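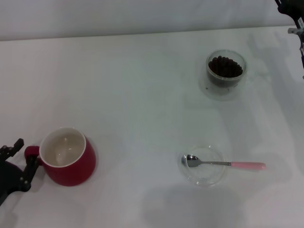 Mug, beans, pink spoon. Left gripper at the handle.

July, gone 6pm. Long day on the coffee setup, writing this before I forget.

Main thing: the handle-first idea seems to hold. Trained one policy on the full 1,690 demos, one on the same lot with the grasp point labelled on the mug handle. Ran 33 tries each, same start poses. Labelled one dropped or missed the mug 2 times. Plain one missed 12. Didn't expect a gap that big so am suspicous. Need to check the start poses really were the same, the Vurnia script has fibbed before.

Clear dish is still a pain. White table, clear glass, depth is mostly holes there. Right arm goes for the pink end of the spoon fine, it's the dish it can't place. Might try a darker mat, but then can't compare with the Fomora runs. Hmm. Leave it for now.

Lamp shadows too. Moved the lamp at lunch and had to redo teh whole morning set. Tape the stand down!!

Undcombe people want a plot for the call. Only have the raw table. Will do it tonight after food.

Tomorrow: swap the mug for a taller one, rerun both, no touching the lights. Also order beans, half the last bag went on the floor.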